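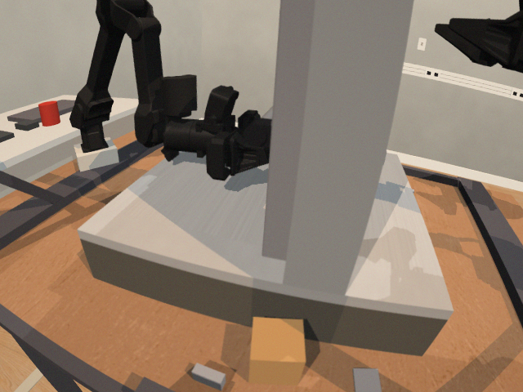
Someone asked me after last session why we bother with footings at all when the old cottages in Toltthorpe were put straight on the clay and most of them are still up. Fair question, and I gave a rotten answer because I was packing up, so I'll have another go.

Week 3: how loads get to the ground

Start with a column. Everything above it (roof, floors, your piano) comes down through a fairly small patch at the bottom. Say the load is 700 kN. Put that on a column half a metre square and the ground gets 2,800 kN per square metre, and no clay I've ever dug will put up with that! Spread the same load over a pad 3 metres square and it drops to 78. Much happier.

The cottages get away with it as they're light and their walls are long, so the wall is doing the spreading. They've also moved a fair bit – have a look at the door heads next time you're walking up the lane.

Things to get straight before August:
- bearing pressure is load divided by area, and please write the units down
- punching shear is the column trying to push through the pad
- settlement matters more when it's uneven

For the Matach warehouse problem, do parts 1 and 2 only. Part 3 needs the soil table and I haven't copied it yet. Bring a calculator, the phones were hopeless last time.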